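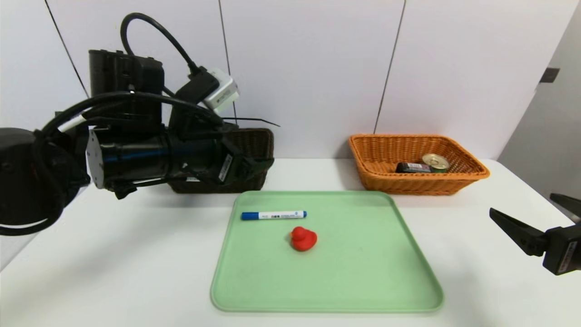 Sultby sells its two-armed tabletop sorting kit with the promise that you can "teach it a tidy-up job before lunch". I gave it a fair go, and these are the steps that worked for me, along with the places where the manual and I parted company. The job is a plain one: small things go on a green tray, and the arms move them to and from the baskets at the back. A whiteboard marker and a red rubber duck make a decent starting pair, one long and thin, the other short and awkward to grip.

Home
Kits
Guides
Reviews
Contact

Step 1. Set out the table
Use a plain white surface if you have one. The quick-start card says any table will do. Mine has a wood grain, and the software kept finding edges in it, so I went over to white. Keep the tray in the middle, within reach of both arms, and push the baskets well back.

Step 2. Sort out the cables first
The leaflet gives this one line. It deserves a page. Move each arm by hand through its full reach with the power off and watch where the slack goes. Clip what you can to the upper arm and leave the wrist loops loose enough to turn. 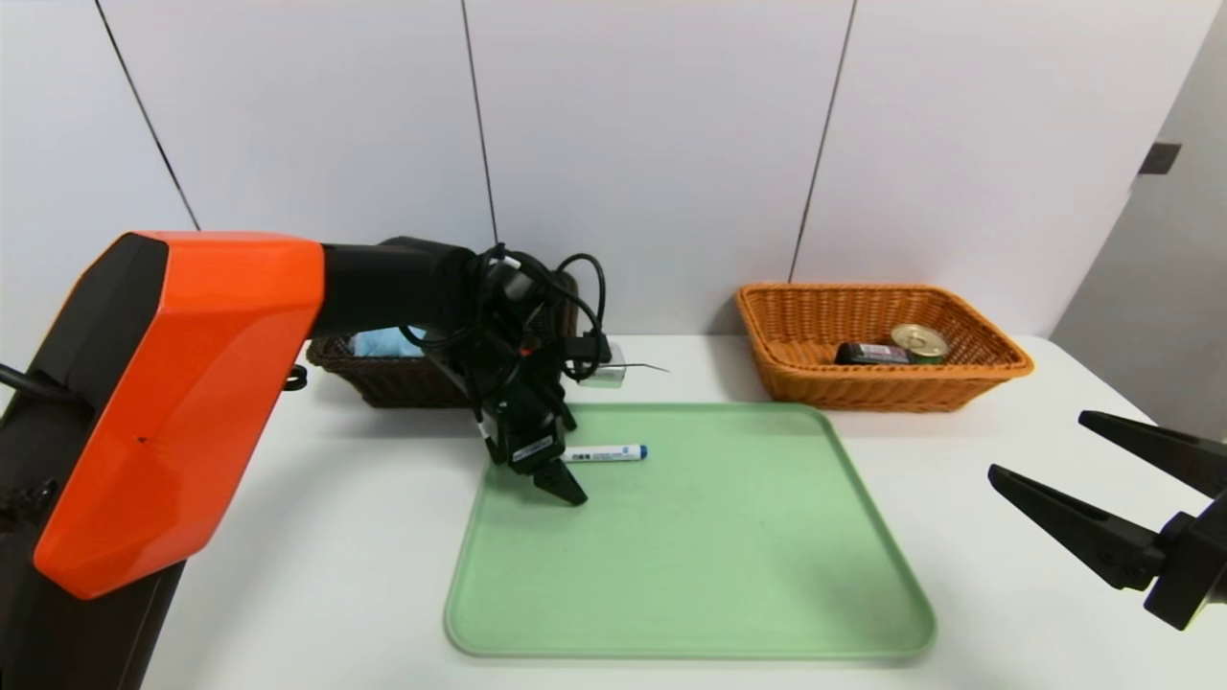
Left gripper over the tray, with the capped marker lying beside the fingers.

Step 3. Record your runs
Sultby says 14 recorded runs per object are enough. I would plan for more. Marleny Pacheco, who wrote the Lustomberg club's notes on this kit, recorded 280 for one pick and place and still calls her results patchy. Go slowly, start each run from a different arm position, and throw away any run where you changed your mind halfway. Leaving the bad ones in costs you more than the time you save.

Step 4. Check the finger gap
Open the gripper fully and look through the wrist camera view. Both fingertips should be in sight. If one has drifted out, loosen the camera bracket, nudge it and tighten again. After that, run the calibration from the beginning. The "quick recheck" button did nothing I could measure.
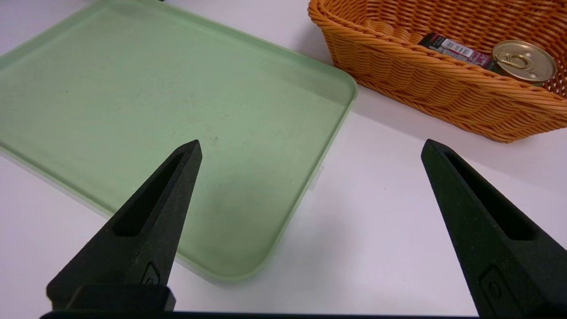 Do this again whenever you move the kit, even by a hand's width. The sales page says the calibration "travels with the arm". Mine didn't survive a trip across the room.

Step 5. Add a harder object
Tins are where I lost patience. The lids are shiny, and a tin will roll if the fingers touch it off centre. Bring the gripper straight down and close at half speed. Skip the automatic grip setting, which squeezes everything as if it were the same size.
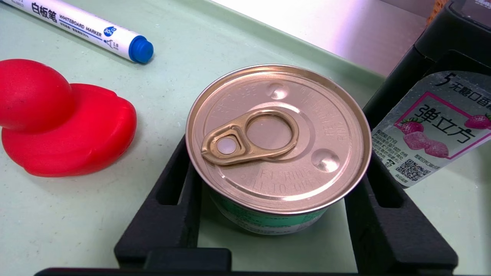
Save each object under its own name before you try mixing them. If you record a mixed tray too early, you won't know which item is causing the failures.

Is it worth the money?
At 700 for the pair of arms, and 600 if you do without the wrist cameras, I'm not convinced. Don't buy it without the cameras at all. The Taipe kit has a duller manual and makes smaller claims, and I'd wait to see how its December update turns out before ordering either.

Related guides
Taipe arm kit: first week notes
Grondedeck table clamps reviewed
Which wrist camera bracket fits?
Cable clips that stay put

We use cookies to remember your settings and count visits. By carrying on you agree to this. Accept | Change settings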